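Work and Automation, Unit 6: The Tray Job

Read before class. The seminar questions are at the end, and yes, we will use them.

1. Where we left off

Last unit dealt with big automation, the kind with a ribbon cutting. This unit is about the small kind, where a machine gets a corner of a bench and a task that used to be called "oh, and could you also." Most people who meet a robot at work will meet this second kind. It comes with a power strip and a lot of optimism from upstairs.

Our case is the finishing shop at Mayrhofer in Skustilton, which makes metal chess sets. The task is known in the shop as the tray job: pick up loose pieces, stand them in a tray, send the tray to packing. The project to automate it was named Duline. The software that keeps count of what the arms do is called Trutent, and it will come up again, as it does in every conversation in that building.

2. The job before

The tray job never appeared in a job description. It was done by 3 finishers between other tasks, usually toward the end of a shift. On paper it took no time, so nobody was paid for it separately and no one was trained for it. Note this down. Work that is invisible on paper looks very cheap to automate, right up until somebody has to write down what it consists of.

When the Duline team did write it down, the list included:
- picking up a piece without marking the finish
- standing it up so that it stays up
- telling a bad piece from a good one by feel
- noticing that the tray is dirty
- talking to the person at the next bench

The project covered the first two items. The third was moved to "phase two," a place we have visited before in this course. The last was not discussed.

3. The job after

The cell has two arms with two-finger grippers, set up over a wooden table. The finishers now have a new set of duties: loading pieces, setting fallen ones upright, clearing stops, and filling in a short form each time they clear one. The form was meant to be temporary.

On the shift used for our case, the target was 204 pieces placed. Trutent logged 107. Management read this as a promising start. The finishers read it as 97 pieces they had to place by hand, plus forms. Both readings come from the same screen, and you should be able to defend either one.

Three changes are worth your attention.

a) Visibility. The tray job is finally measured. It became measurable at the moment it stopped being entirely human, and the finishers have pointed out the timing.

b) Skill. Knowing how a piece wants to be held used to be a private knack. It is now a setting, and the people with the knack are asked to help tune it. There is no pay grade for this. There is a mug.

c) Pace. A person can slow down for an awkward piece and make it up later. The cell has its own tempo, and the person beside it waits, then hurries, then waits. Compare the waiting-time diaries from Unit 4.

4. The work at hand

Look at these with the list from section 2 next to you, and mark which items a gripper could reasonably be asked to do.

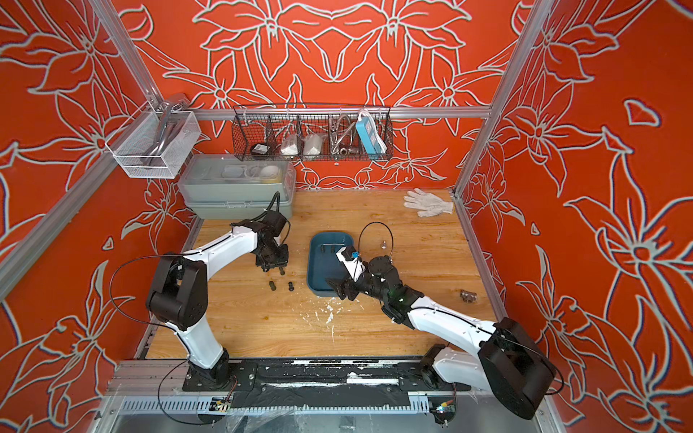
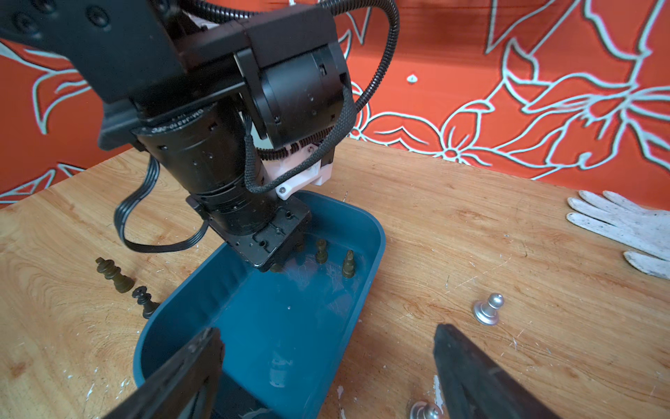
Second picture: two of the dark pieces are on their sides, left of the tray.

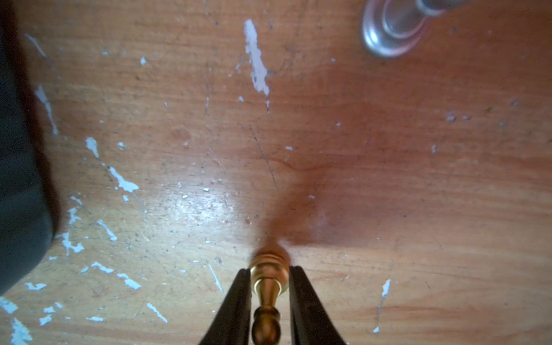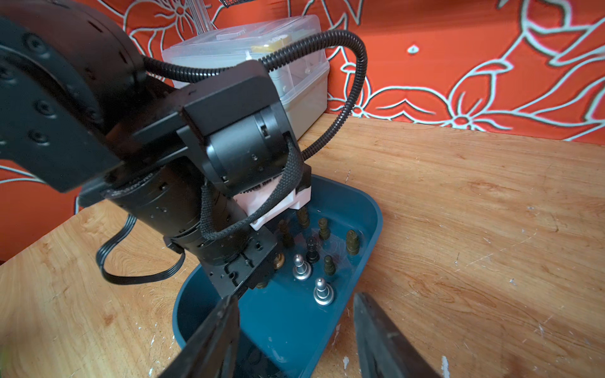 5. Terms

Residual work: what is left for people after the machine has taken the part that was easy to describe. Often harder than the original, and usually budgeted as zero.

Articulation work: the fetching, checking and nudging that lets the official work happen. In our case, setting a toppled king back on its feet so that the arm can be credited with moving it.

Deskilling / reskilling: see Unit 2. Please don't use either word in your paper without saying whose skill, and who said so.

6. Seminar questions

Who should own the knowledge of how to hold a chess piece once it has been saved in a file?

If the count had been 204, what would have changed for the 3 finishers? Would they have wanted it?

Rewrite the job description for the tray job as it stands now. One page. Include the forms.

For Unit 7, bring an example of residual work from a job you have had. Group projects don't count as a job, however strongly you feel about them.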